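I bought the Barredo arming gauntlets in February and have put enough hours into them now to say something useful. They're the hourglass pattern with separate finger lames, sold by Vitora in two sizes. Mine are the larger. I paid $153 for the pair plus $14 shipping, which puts them near the bottom of what a wearable pair costs these days.

The plates are mild steel, 18 gauge on the cuff and metacarpal and a little thinner on the fingers. The cuff edge is rolled over wire and the roll is even all the way around on both hands. The finger lames are riveted to leather strips. Two rivets on the left ring finger were set too tight and the finger wouldn't close fully until I worked them loose with a drift and some oil. The thumb hinge has a bit of side play. It doesn't pinch.

Fit is where they fall short. The cuff flares late, so it rides up against the vambrace if your forearm is on the long side. Kianoush Rezaei, who I drill with, tried them over his own vambraces and had the same trouble, and his arms are shorter than mine. We both ended up moving the buckle strap down one hole and living with less overlap at the wrist.

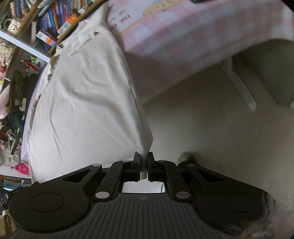 The gloves that come sewn in are the other weak point. They're thin split leather with a single row of stitching, and the palm on my right one opened at the base of the thumb after roughly 2 months of weekly practice. I cut both out and stitched in a pair of Grillura work gloves with waxed thread. That took an evening. The lacing holes along the inside of the cuff are already punched, so there was no drilling.

Finish is a satin polish. It picks up rust spots overnight if you put them away sweaty, same as anything in mild steel. I wipe mine down with Flunix oil and keep them out of the bag between sessions. No pitting so far.

For protection I have no complaints. I've taken solid hits to the knuckles from a blunt longsword and came away with one small dent in the metacarpal plate, which I tapped out from inside. I wouldn't use them for heavier armored combat without thicker fingers.

Eduardo Dumlao has the smaller size and says the cuff sits better on him, so try those if you're between the two. Vitora answered my email about the rivets and offered a replacement, but I'd already fixed them by then.

Three and a half out of five. Plan on replacing the gloves.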